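The small room at Cunside: table, wall and paper
12 August 2025

In June we finished the small room on the first floor of Cunside, and several people have asked me to show how it became. I am not a designer and I write this mostly for the friends who lent us tools and their free evenings. If you plan a similar room for drawing, folding or cutting paper, maybe some of it is useful for you too.

The room was dark yellow before and it had a brown carpet. Flurina Camenzind wanted to keep the yellow. I wanted white everywhere. We painted three test patches beside the door and looked at them in the morning and in the evening, and after one week we both preferred the grey. The paint is from Milavo and we bought it at Fankhauser, where they mixed it a second time without charging us when the first tin was too blue. The wall got two coats. Balthasar Frei did the corners, I did the large surfaces with the roller, and for the ceiling we had to borrow a better ladder.

The table is a Mastirix with a white top. I had some doubts about the white, as it shows every pencil mark, but it is pleasant to work on and it gives back a lot of light. A damp cloth is enough for the pencil. For ink you must be quick.

A sheet of paper lying a little turned on the white table, with the light grey wall behind it. I never manage to put a sheet straight and I have stopped trying.

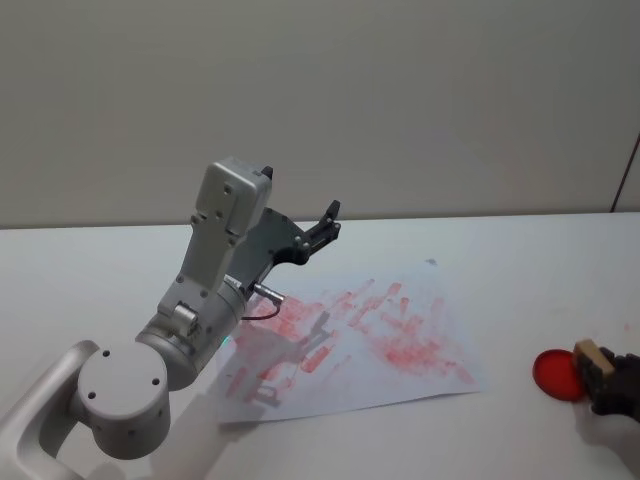 Drahomíra Sokol wrote to us that in her workroom she regretted the white top after one winter. On long days it made her eyes tired, and white paper was hard to find on it when she had her reading glasses off. She now keeps a large piece of dark green card on the table and takes it away only for cutting. She also asks which finish we took for the wall, matt or silk.

Thank you, Drahomíra. We took matt. The woman in the shop warned us that matt is more difficult to wash, and she was right, but silk was shining too much when the afternoon sun came in. The idea with the card I will try. I have one in dark red somewhere.

About paper, as this is the second thing people ask: we buy it in packs of 400 sheets, plain and white, nothing special. It should lie flat for one night before you use it, otherwise the corners come up. Silvan Frei stores his standing in a box and says that it makes no difference, so you can choose whom you believe.

The white tabletop once more, against the same pale grey wall. We hung no pictures on this part and I would like to leave it plain.

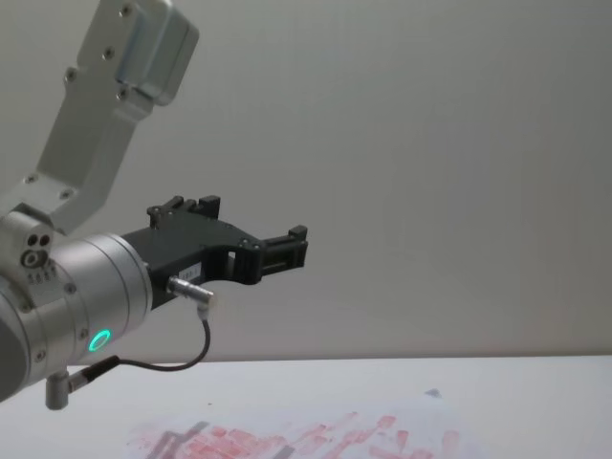

What is still missing is a shelf. We have measured for one of 70 centimetres, to go beside the door where the test patches were, and Roman Czerwiński has promised to cut the boards when he is back from his holidays. I would like it deep enough for the large paper, but Flurina is afraid that we will hit it with our shoulders every time we come in. Perhaps 30 centimetres deep is a good middle way.

The rest of the grey paint is in the cellar, the tin with the blue lid. If somebody from the house needs a little for a repair, please take it and close the lid well afterwards.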